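Jandine College, Bustthorpe
Food and Nutrition, Level 2
Handout 4: Fruit in the diet and in the kitchen

What you need for this session: your folder, a pen, the portion chart from Handout 3 and a calculator. Bring an apron for the second half.

Why fruit is taught as its own topic

Fruit supplies vitamin C, potassium, fibre and water. It also supplies sugar, mostly fructose and glucose. When fruit is eaten whole, the sugar is held inside the cells and takes longer to reach the blood. Juicing and blending break the cells open, so the sugar in a juice counts as free sugar and the sugar in a whole apple does not. You will be asked about this difference in the written paper and most marks are lost there.

A portion of fresh fruit for an adult is 80 g. One medium apple is one portion. Seven strawberries are one portion. Dried fruit is 30 g because the water has gone. Juice counts once a day however much is drunk.
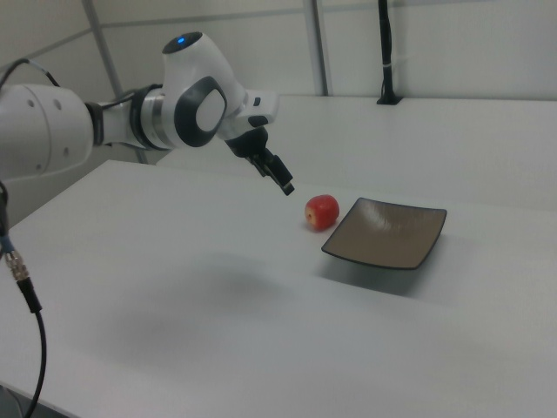

Fig. 1. Red apple and square brown dish on a white table.

Browning

Cut apple turns brown when an enzyme in the flesh meets oxygen. Acid slows it down. Lemon juice is the usual choice in the kitchen, brushed on or added to cold water. Heat stops it completely, which is why stewed apple keeps its colour if the slices go straight into a hot pan. A sharp knife damages fewer cells than a blunt one and gives a cleaner, paler cut.

Pectin

Pectin is the substance that makes jam set. It needs sugar, acid and boiling. Cooking apples are high in pectin and strawberries are low, so strawberry jam needs lemon juice or added pectin, or a share of apple in the pan. Slightly under-ripe fruit has more pectin than ripe fruit.

Worked example: a jam recipe uses 100 g of sugar for every 100 g of fruit. The fruit has 27 kcal per 100 g and the sugar has 400 kcal per 100 g. Ignoring water lost in boiling, 200 g of mixture gives 427 kcal. Repeat the sum with 60 g of sugar and note the change. 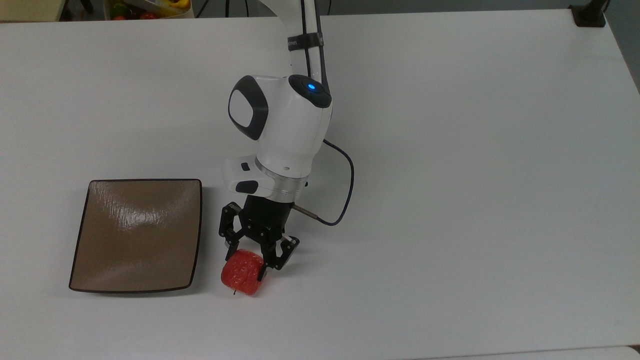 STORAGE AND PREPARATION

Apples keep longest in the fridge, away from leafy vegetables. They give off ethylene, a gas that makes other produce ripen and spoil faster. Strawberries should be kept cold, unwashed and in a shallow layer. Wash them just before use with the stalks on, then hull them. Hulling first lets water into the fruit.

Before next time

Read the chapter on preserving in Fraser, up to the section on chutney. Write half a page on why bought smoothies and whole fruit are treated differently in dietary advice. Hand it in at the start of the session.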